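단편 | 미결 계정

2025/05/24
글: Zutcombe 단편란

인쇄하기 | 이메일로 보내기

대사(對査) 업무는 두 장부를 나란히 놓고 같은 거래를 찾아 지워 나가는 일이다. 종목 코드, 수량, 결제일, 금액, 상대방 식별 번호가 모두 맞으면 지운다. 하나라도 어긋나면 미결 계정으로 넘긴다. 나는 Ditura 결제부에서 이 일을 했고, 담당은 담보부 차입 거래였다.

그해 2월에 내가 맡은 장부는 펀드 Arango의 것이었다. Arango는 만기가 긴 채권을 사서 담보로 맡기고, 빌린 돈으로 같은 채권을 더 샀다. 구조는 단순했다. 차입 금리가 채권 이자보다 낮은 동안에는 매일 조금씩 이익이 쌓이고, 담보 할인율이 그대로인 동안에는 아무도 원금을 묻지 않는다. 할인율은 10퍼센트였다. 할인율이란 담보의 시가에서 떼어 내는 몫을 말하며, 시가에서 이 몫을 뺀 금액까지 빌려준다.

월초 대사 대상은 거의 1,315건이었다. 야간 배치가 돌고 나면 대부분은 자동으로 지워졌고, 남는 것은 단수 처리 차이나 시차 때문에 하루 늦게 들어오는 전문 정도였다. 그런 건은 사유 코드를 넣고 다음 영업일로 이월한다. 나는 이월 사유를 적는 칸에 늘 같은 문장을 넣었다. '상대방 전문 지연, 익일 확인.' 문장은 전임자가 쓰던 것이고, 전임자도 누군가에게서 받았을 것이다.

중순이 지나자 이월 건이 줄지 않았다. 목록을 결제일 순으로 정렬하면 특이점이 보이지 않았고, 상대방 순으로 정렬하면 한 이름이 길게 이어졌다. 상대방은 Trivetti였다. 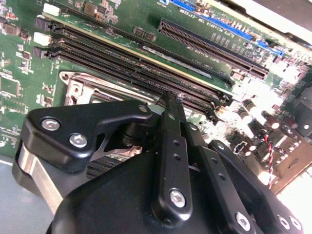

녹색 메인보드의 검은색 메모리 슬롯

나는 먼저 전산실에 문의했다. 야간 배치가 중간에 끊기면 뒷부분이 통째로 미결로 떨어지는 일이 전에도 있었다. 전산실의 회신은 짧았다. 배치는 정상 종료되었고, 메모리 부족 경고도 없으며, 재처리를 원하면 요청서를 올리라는 내용이었다. 요청서를 올렸다. 재처리 결과는 원래 결과와 같았다.

같은 결과가 나왔다는 사실을 나는 업무 일지에 적었다. 재현되는 차이는 오류일 가능성이 낮다. 교육 자료에 그렇게 쓰여 있다.

미결 건은 509건이었다. 나는 이것을 표로 옮기고 담보 채권의 일련번호를 붙였다. 결제 시스템의 대사 조건에는 일련번호가 들어 있지 않다. 같은 종목의 채권은 서로 대체할 수 있는 것으로 보기 때문이다. 수량만 맞으면 어느 것이 어느 것인지 따지지 않는다. 그러나 보관 확인서에는 일련번호가 있고, 확인서는 문서 보관함에 스캔본으로 남아 있었다. 검색이 되지 않는 스캔본이라 손으로 입력해야 했다.

입력에 나흘이 걸렸다. 중복값을 찾는 함수를 걸었을 때 화면 절반이 붉게 칠해졌다.

Arango가 우리에게 맡긴 채권은 Trivetti가 Arango에 빌려준 채권이었다. 거기까지는 계약 위반이 아니었다. 재사용 동의 조항이 있었고 서명도 있었다. 문제는 Trivetti가 그 채권을 빌려준 뒤에도 자기 장부의 자기자산 항목에 그대로 두었고, 그 잔고를 근거로 다시 우리에게서 돈을 빌렸다는 점이다. 우리는 채권 한 장을 보고 두 곳에 돈을 내준 셈이었다. 두 장부는 각각 내부적으로 완전했다. 차변과 대변이 맞았고 감사 의견도 적정이었다.

나는 보고서를 썼다. 제목은 '담보 일련번호 중복 현황'이라고 붙였다. 부장은 첫 장을 읽고 어느 쪽 손실이 얼마냐고 물었다. 현재 손실은 없다고 답했다. 이자는 기일에 들어오고 있었고, 담보 시가는 기준을 넘었으며, 한도 초과도 없었다.

"그럼 이건 무슨 보고야?"

"중복 보고입니다."

부장은 보고서를 서랍에 넣지 않고 책상 왼쪽에 두었다. 왼쪽은 검토 중인 서류의 자리였다. 이후 그 위에 다른 서류가 쌓였다.

같은 주에 위험관리부가 할인율 조정안을 돌렸다. 10퍼센트에서 12퍼센트로 올린다는 안이었고, 근거는 변동성 지표의 소폭 상승이었다. 내 보고서와는 관계가 없었다. 위험관리부는 내 보고서의 수신처가 아니었다. 조정안의 영향 분석란에는 '미미함'이라고 적혀 있었다.

나는 계산을 해 보았다. 할인율이 오르면 Arango는 담보를 더 내거나 빌린 돈의 일부를 갚아야 한다. 추가로 낼 채권은 없다. 갚으려면 채권을 팔아야 하는데, 팔 채권은 Trivetti의 것이다. 반환 요구를 받은 Trivetti의 채권은 장부에만 있다. 이 순서를 흐름도로 그리니 화살표가 처음 상자로 돌아왔다. 나는 흐름도를 보고서 별첨으로 추가하고 버전 번호를 하나 올렸다.
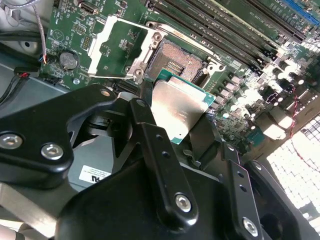 별첨을 올린 날 저녁에 결제실에 남은 사람은 나와 야간 당직뿐이었다. 당직은 입사한 지 얼마 되지 않은 직원이었다. 흐름도를 보더니 돌아오는 화살표를 가리키며 이 선의 이름이 무엇이냐고 물었다. 이름은 없다고 했다. 그러면 시스템에는 어떻게 입력하느냐고 다시 물었다. 나는 입력 화면을 열어 사유 코드 목록을 보여 주었다. 단수 차이, 전문 지연, 통화 불일치, 상대방 오류, 기타. 당직은 목록을 끝까지 내렸다가 다시 올렸다.

"기타로 넣으면 누가 봅니까?"

"월말에 합계만."

당직은 고개를 끄덕이고 자리로 돌아가 야간 배치의 시작 버튼을 눌렀다.

할인율 조정은 월말을 이틀 앞두고 시행되었다. 오전에 추가 담보 요구 전문이 자동으로 발송되었다. Arango는 정오까지 회신하지 않았다. 오후에 일부 매도 주문이 나왔고, 체결가는 전일 평가액보다 낮았다. 낮아진 체결가가 평가 시스템에 반영되자 두 번째 추가 담보 요구가 나갔다. 이번 요구는 Trivetti에도 갔다. 평가 시스템은 같은 종목을 담보로 잡은 모든 계좌를 다시 계산하도록 설정되어 있었고, 설정대로 작동했다.

전화가 많이 왔다. 나는 전화를 받는 부서가 아니었으므로 미결 목록을 계속 보았다. 목록은 줄어들기 시작했다. 매도된 채권의 반환 전문이 들어오면서 오래 묵은 건이 하나씩 상대를 찾았다. 맞는 상대가 없는 건은 상대방 계좌가 동결되면서 대사 대상에서 빠졌다. 동결 계좌는 별도 장부에서 관리하며, 그 장부는 법무부 소관이다.

마감 시각에 미결 건은 0이 되었다. 내가 그 업무를 맡은 뒤로 처음이었다. 시스템이 화면 상단에 녹색 표시를 띄웠고, 완료 보고서가 관련 부서에 자동으로 배부되었다. 부장이 와서 화면을 보고, 일련번호 보고서의 최종본을 달라고 했다. 날짜가 언제로 되어 있는지도 물었다. 버전별로 다르다고 답했다. 부장은 전부 출력하라고 했다.

출력기는 복도 끝에 있었다. 앞사람이 걸어 둔 작업이 길어서 대기열에 내 문서가 뜨기까지 시간이 걸렸다. 앞의 작업은 위험관리부의 영향 분석서 개정본이었다. '미미함'이라고 적혀 있던 칸은 '분석 중'으로 바뀌어 있었다. 나는 그것을 따로 모아 출력기 위에 올려 두고, 내 보고서의 첫 장이 나오기를 기다렸다. 용지가 떨어졌다는 표시가 들어왔다. 나는 비품실에서 용지를 한 묶음 가져와 수령 대장에 부서명과 수량을 적었다.

인쇄하기 | 이메일로 보내기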